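Julldale Users Board > Bimanual Capture and Replay > Faults and Safety

Thread: Left arm overtravel on replay, episodes recorded near a mirror

kestrel_bench
Posted 11 December 2019

Reporting a fault and looking for anyone who has had the same one.

Setup: two Mockus hand-held grippers, wrist camera on each, fiducial cube on top of each. The operator carries the recorder in a backpack. Trajectories come from Bristent tracker, stock config except where noted below. Replay is on a pair of arms in a fenced cell at reduced speed.

We recorded 100 episodes at the Ondham house. On replay of the first batch the left arm started normally, then extended well past the right arm toward the back of the cell and hit the fence post. The protective stop tripped on contact force. The workspace limit did not trip, because the limit box in that cell had been drawn to include the post. That part is our error and has been corrected.

Damage: one finger pad torn, one bent bracket. No one inside the fence.

The left trajectory in that episode has a step in it. Between two consecutive samples the left gripper moves from beside the right gripper to a point in front of it, on the far side of the wall. The right trajectory is smooth throughout. I ran the whole set through a step detector and it flags 19 episodes. All of them are from the room with the oval wall mirror. None are from the kitchen.

I am inclined to blame the mirror but would like to hear a mechanism before I throw out a room.

tolerance_stack
Reply 1

How is the left gripper located relative to the right? Separate tracks merged into one map, or from the cube?

kestrel_bench
Reply 2

Separate tracks, then a correction from the cube whenever one wrist camera sees the other gripper. The correction is unfiltered. It is applied on every detection above the confidence threshold.

tolerance_stack
Reply 3

Then that is your step. The right camera sees the left cube in the mirror, takes it for the real one, and places the left gripper at the virtual image. The virtual image is behind the glass, so the left gripper jumps to the far side of the wall. It fits your numbers without any further theory.

oddparity
Reply 4

It does not fit. A square fiducial seen in a mirror has its handedness reversed. The detector reads the bit grid, tries the four rotations and finds no match in the dictionary. A reflected tag is rejected. I have pointed these detectors at mirrors on purpose and got nothing.

I would look at the visual tracking. A mirror fills the view with features that are not where the map thinks they are.

tolerance_stack
Reply 5

Reversed tags are rejected if the dictionary was generated with mirror images excluded, or if you are lucky. With a small dictionary and generous error correction, a reversed tag can land within tolerance of some valid ID. It only has to be the ID of the other cube.

As for tracking, a flat mirror is well behaved. The reflection of a static room is itself a static set of points. The tracker maps them behind the wall and is perfectly happy.

oddparity
Reply 6

The reflection of a static room, yes. The reflection of the operator is not static, and the operator is standing in front of the mirror holding both cameras. As the rig moves forward the reflected person moves toward it. If enough features are on the person, the tracker sees twice the closing speed that the IMU reports, and it has to pick one.

Could the original poster show what the wrist camera has in view? It would settle how much of the picture is the person.

kestrel_bench
Reply 7

Right wrist camera, mirror room. The left cube is visible directly at the left of the view, and the mirror has both cubes in it as well, one per gripper. Apart from those, the glass holds the operator in a light gray T-shirt, ceiling lights, a bright window with trees, a balcony railing and another person near the window. The real room behind the flowers has its own railing, so there is similar structure on both sides of the glass.

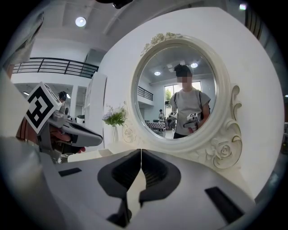 oddparity
Reply 8

Thank you. Two observations.

The operator is in the middle of the glass with both grippers at chest height. That is a lot of moving texture: shirt, straps, hands, cubes. I would mask it.

The second is the railing. Horizontal bars direct and a railing again in the reflection is a good way to get a false place match. If the relocalizer accepts one, you get a jump with no marker involved.

tolerance_stack
Reply 9

A false place match would move the right track, as this is the right camera. The right track was reported smooth. Only the left moved. Correction from the cube is the only path by which the right camera can move the left gripper.

oddparity
Reply 10

Unless the left camera had its own false match. There are two cameras. We have been shown one.

gantry_hours
Reply 11

This can be tested without arguing. Turn the cube correction off, rerun the flagged episodes, count the steps. Then turn it back on with error correction at zero and rerun again.

Separately, and I think more urgently: why did a trajectory with a discontinuity reach an arm at all? At our site a replay file is checked for velocity and acceleration before the controller will load it. A jump through a wall between two samples should never have got past a desk. Reduced speed limits how hard you hit. It has no say in where the arm goes.

kestrel_bench
Reply 12

Agreed on the second point. We had the check in the training export and not in the replay export. The replay path interpolates to the speed limit, so the step came out as a long smooth sweep and the controller had nothing to object to.

Running the test now.

kestrel_bench
Reply 13

Results on the flagged episodes.

1. Cube correction off. Steps disappear in all but one. Left-right spacing drifts over the length of each episode, as expected.

2. Cube correction on, error correction zero. Same as above, except that spacing is good. The same single episode still has its step.

3. Stock settings again, logging raw detections. In the episodes that cleared, the step coincides with a detection at the reflected cube, decoded with corrected bits, returned as the left ID.

The reflected cube that gets misread is not always the left one. In a few episodes it is the reflection of the right gripper's own cube, which the right camera cannot see directly.

tolerance_stack
Reply 14

So, reversed tag accepted through error correction. I would also gate the detection on distance. The left cube cannot be farther away than the operator's arms allow.

oddparity
Reply 15

I accept that for the ones that cleared. I was wrong about rejection at those settings. What was the remaining episode?

kestrel_bench
Reply 16

Left camera, step in the left visual track, no cube in view at the time. The operator had turned side-on and most of the left image was mirror. The log shows a relocalization at that sample. I have not proved it matched the railing, but it did relocalize.

oddparity
Reply 17

Then mask the glass.

tolerance_stack
Reply 18

For one episode I would drop the episode. Hand-masking a mirror with a molded frame on a fisheye image that never stops moving is days of work, and a poor mask will cut real features off the wall, which is plain white and has few to spare.

oddparity
Reply 19

One episode is what put the arm into the post.

gantry_hours
Reply 20

That was a different episode, if I read the first post correctly, and neither would have mattered with the export check in place. Cover the mirror with a sheet for the next session.

kestrel_bench
Reply 21

Covering it changes the room, and part of the reason for using the house is that it has things like this in it. We will keep recording with it uncovered.

Changes made so far:

Error correction set to zero in the marker detector.
Detections beyond arm reach discarded.
Cube correction filtered, so a single detection can no longer move the track by itself.
Velocity and acceleration check added to the replay export, before interpolation.
Limit box redrawn inside the posts in the cell, verified by jogging each arm to each face.

The remaining episode is quarantined. I will look at rejecting relocalizations that disagree with the IMU before I consider masks.

pallet_nine
Reply 22

Does the distance gate use the cube size from config? We had 98 in that field where the printed cube measured 91, and every range was off by the same ratio. Worth a caliper check before you trust the gate.

kestrel_bench
Reply 23

It does use config. Ours was measured at commissioning and not since. Will check both cubes tomorrow and post the values.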